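Subject: Re: [allotments-and-small-flats] Drying onions indoors, again

On Monday evening a list member wrote:

> Has anyone managed to dry a decent crop of onions in a flat with
> no shed, no greenhouse and no airing cupboard? I have almost 200 of
> them on newspaper in the hall and the whole stairwell smells
> of soup. The book says "a light, airy place", by which I think
> it means somebody else's house. Also, do I cut the tops off now
> or later? Two neighbours at the plot have told me opposite
> things and both were very sure.

Yes, after a fashion, and I still have most of my friends.

First, get them off the newspaper. Newspaper soaks up the damp and then sits there holding it against the bottom of the onion, which goes soft where you can't see it. You want air underneath. Slatted crates are good if your greengrocer likes you. Mine doesn't, so I went over to plastic baskets with holes in the floor as well as the sides, and I haven't gone back. One layer deep, two if you turn them every day, and you won't turn them every day.

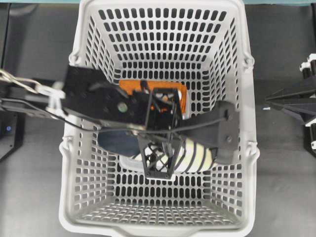

Prop whatever you use up on a couple of bits of batten so the air can get under it. I spent a whole season with the things flat on the carpet, feeling pleased with myself, and had 9 rotten ones by November and a ring on the carpet that the landlord and I still discuss.

As to the tops: later. Leave them on until the necks are papery and there's no give when you pinch them. If you cut a green neck you have made a small open door for neck rot. The neighbour who told you to cut now probably has a greenhouse and a different sort of life. Roots you can trim whenever you like, though I leave mine, out of idleness.

Variety makes more difference than people let on. I've grown Hida for the last few years and it keeps until the new ones are nearly ready, provided I don't eat it. Fistano is a lovely looking onion, big and glossy, wins things at the show, and sulks the minute you bring it indoors. Use those first. Somebody on here was very keen on Srithong shallots a while back and I did buy a bag of sets. They dried beautifully and were each the size of a marble, so draw your own conclusions. It may have been my soil, which is mostly brick.

Now, the smell. Open the window at the end of the hall, and the one at the other end, and accept that you'll be cold. I also bought a Prinel desk fan second-hand and ran it on low for about a fortnight. It has a setting called "Breeze" that sounds like a lorry reversing, but it did cut the drying time, and it gave the people downstairs something new to mention. 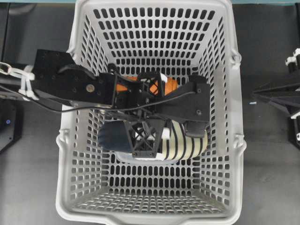

Don't put them in the kitchen, however handy that seems. It's the steamiest room you own. The bathroom is worse, and I only bring it up because someone did it last year and then wrote to this list asking why. Under the bed is fine once they're properly dry, if you sleep alone or with someone tolerant.

When they rustle, they're done. Rub off the loose skins over a bin, over the bath, over anything but the hall floor. Put aside any with thick necks or bruises and eat those straight away. The rest can go in nets or old tights. Plait them by all means if you want to be admired. I plaited the lot one year, and it took an entire weekend and came down in the night with the curtain rail.

And keep them away from your potatoes. They bring out the worst in each other.

If you still have too many, the swap table by the plot gates takes anything sound. I'd get there before the marrows arrive.

Somebody also asked about garlic in the same thread. Same method, less moaning from the stairwell. I've got a few heads of the hardneck left over if anybody wants them for planting, first reply gets them. They're in a bag on my doorknob and the postman has started to comment.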